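Inicio > Sala de prensa > Notas de prensa > Hogar textil

Notas Dosieres Agenda Contacto Newsletter

NOTA DE PRENSA
Para difusión inmediata

Selero lanza en julio su servicio de reparación y recompra de textil de casa

Fundas, manteles, cortinas y bolsas de lona. Arreglo a precio cerrado, recogida en tienda y segunda vida para lo que el cliente ya no quiere.

Selero, firma de textil para el hogar, pone en marcha en julio un servicio propio de reparación y recompra. Se llama Porkus. Arranca en 20 tiendas, con taller central y un plazo de entrega de 6 días laborables. El resto de la red, después del verano, según demanda.

La idea es sencilla: el cliente lleva la pieza a la tienda, se le da un presupuesto en el momento y decide. Sin cita. Sin ticket de compra. Se admiten también piezas de otras marcas, siempre que sean de algodón, lino o lona y lleguen lavadas.

«Llevábamos tiempo diciendo que no en el mostrador. Venía gente con una funda de sofá descosida por un lado y le vendíamos otra funda», explica Liesl Moser, directora de producto de Selero. «Era absurdo. La tela estaba perfecta, fallaba una costura.»

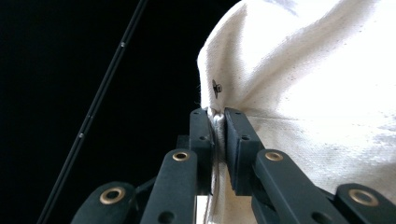 QUÉ SE REPARA

Costuras abiertas, dobladillos, cremalleras, ojales, asas y esquinas gastadas. También zurcido visible, en hilo a contraste, para quien lo prefiera — en las pruebas previas lo pidieron sobre todo clientes jóvenes. No se reparan piezas con moho, quemaduras grandes ni tejidos con recubrimiento plástico.

Las tarifas son cinco, de la más corta (un dobladillo recto) a la más larga (rehacer una funda de asiento con cremallera nueva). Precio cerrado en todos los casos. Si al abrir la costura el taller encuentra algo más, se llama al cliente antes de seguir y no se cobra nada sin su visto bueno.

Hilos y cremalleras los suministra Dromex. La lona de refuerzo viene de Wyss, en crudo y sin blanquear, en el mismo gramaje que usa ya la colección de exterior. Selero ha pedido además que los restos de corte vuelvan al taller para parches y presillas.

RECOMPRA

Quien no quiera arreglar puede vender. La tienda valora la pieza, paga en vale y la manda al taller, donde se lava, se repasa y vuelve a la venta con etiqueta propia. Sólo piezas de Selero en esta primera fase. El vale no caduca y sirve para cualquier compra, incluídas las propias reparaciones.

Lo que no se pueda revender se corta. De una cortina salen bolsas, de un mantel salen servilletas, y así. Las primeras bolsas estarán en tienda desde el día de apertura, en tirada corta.

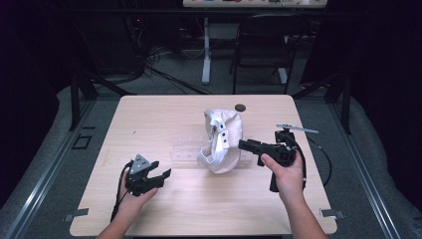 Página modificada por última vez en julio, 9:20 h. — Gabinete de prensa

TALLERES ABIERTOS

Además del mostrador, cada tienda participante ofrecerá una sesión mensual de costura básica. Hora y media, por la tarde, a partir de las 18:00. Enhebrar, puntada atrás, dobladillo a mano, poner un botón que aguante. Gratis con inscripción previa en la propia tienda, material incluido. Seis plazas por sesión, que se suelen quedar cortas; si hay lista de espera se abrirá una segunda fecha.

No hace falta saber coser. Se puede llevar una pieza de casa, mejor pequeña. Menores, acompañados.

Moser insiste en que el taller es parte del servicio y no un reclamo: «Si alguien aprende a hacerse el dobladillo y no vuelve a pagarnos por él, perfecto. Las cremalleras ya nos las traerá.»

CONSEJOS DE CUIDADO

Selero ha revisado tambien las etiquetas de toda la colección. Las nuevas son más grandes y llevan las instrucciones escritas, además de los símbolos. Algunas indicaciones generales del taller para lona y algodón grueso:

Lavar en frío o templado, del revés y con las cremalleras cerradas.
Nada de secadora en las fundas ajustadas, encogen y luego no entran.
Tender estirado, colgando por el lado largo. Sin pinzas en las esquinas.
Planchar con la tela algo húmeda.
Un punto suelto no se corta — se mete hacia dentro con una aguja. 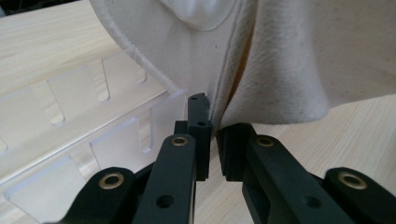

Para manchas de grasa, jabón neutro y agua templada cuanto antes, sin frotar. El café y el vino piden paciencia y a veces un segundo lavado. Lejía no, ni siquiera en blanco: amarillea el algodón crudo y debilita la costura. Las mismas pautas irán en una tarjeta de 70 gramos de papel reciclado que se entrega con cada arreglo.

INFORMACIÓN PRÁCTICA

Servicio: Porkus, reparación y recompra
Inicio: julio
Tiendas: 20 en la primera fase, listado en cada mostrador
Entrega: 6 días laborables, recogida en la misma tienda
Garantía del arreglo: 5 meses

Hay material gráfico y entrevistas a disposición de los medios. Peticiones al gabinete de prensa de Selero, de 9:00 a 14:00. Rogamos indicar medio y fecha de cierre.

Notas relacionadas
Nueva colección de lona cruda para exterior
Selero y Wyss amplían su acuerdo de suministro
Liesl Moser, nueva directora de producto
Cómo leer una etiqueta de lavado
Horario de verano en tiendas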